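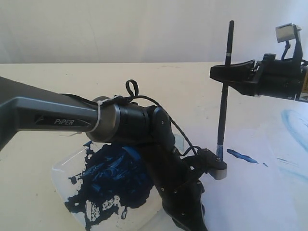 Progress report on the Loncombe dance manuscript, second period

Prepared by Sena Boateng for the Derkum Fund

In this period we have worked mainly on the transcription of the country dances, and I can report that the first half of the manuscript is now read and typed. The fund gave us 600 pounds for the photographs and the reading copies, and 500 of it is spent. The rest is kept for the printing of the dance sheets in spring.

The book has 60 dances with their tunes. For most of them the writer gives the figures under the music in short lines, as was usual in the printed collections of the time. The difficulty is that he shortens his words very much, and not always in the same way. "Cr." can be "cross over" or "corner", and in one dance I believe it is both. I have kept his spelling in the transcription and put my reading next to it in brackets, so that another person can disagree with me.

Six dances have caused more work than I planned. In these the tune is too short for the figures. Either a strain must be played again without a sign for it, or the writer has put together the figures of one dance and the tune of another. We tried all six with the Drurkbridge dancers at two evening meetings in October. Four of them work well if the second strain is repeated. For the other two I have no good answer yet, and I would prefer to print them as they stand, with a note.

The dancers were very patient with me. They also found a mistake of mine in "The Miller's Frolick" – I had read "second couple" where the manuscript has "second man", and it made the whole set turn the wrong way. This is now corrected.

One task is later than I promised. The comparison of the tunes with printed sources should have been finished in this period, but the library copy I needed was away at the binder until October. I have started it now and I expect to finish it before the next report. I do not ask for more money for this.

On the question who wrote the book, I must be careful. The name Samuel stands inside the back cover, in a different ink from the dances, with no family name. He may have been a dancing master in Loncombe, or only a later owner. The handwriting is the same in all the dances up to the last gathering, where a second person begins – quicker and less tidy, and with no tunes.

For the next period I plan the following work:

Transcription of the second half of the manuscript
Comparison of the tunes with the printed collections
Two more meetings with the Drurkbridge dancers
A first draft of the dance sheets, to be sent to the fund for comments

The receipts for the photographs are sent separately. I would be glad to know if the fund wishes its name on each dance sheet or only on the cover, as the printer has asked me this.

Sena Boateng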